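Ticket 2612 - Episode audio drops out during sing-along segments
Product: Storkano Kids player
Opened: January 27, 2022
Status: Resolved

Reported behavior
Songs in children's episodes lose the vocal track. Spoken dialogue before and after plays normally. Device is a Cestel set-top box connected to a Lopes soundbar by optical cable. First seen after the October firmware update.

Steps taken

1. Restarted the box and replayed the episode. No change.

2. Played the same episode through the TV speakers. Vocals present - fault limited to the optical path.
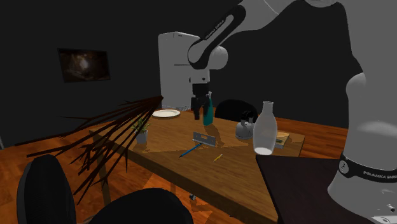 3. Set audio output from Auto to Stereo PCM. Vocals returned, but lip sync was late by 200 ms.

4. Cleared the Brirnex audio plug-in cache and set the delay offset to -200 ms. Sync correct on 2 episodes, including the one with the longest song.

Cause
Songs are mastered in surround with vocals on the center channel. In Auto, the box passed surround to a stereo soundbar and the center channel was discarded.

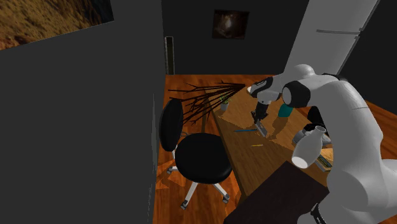 Will the setting survive the next firmware update?
The output mode is kept, but the delay offset goes back to zero and has to be entered again under Audio - Advanced.

Closed with workaround. Auto mode detection passed to the firmware team.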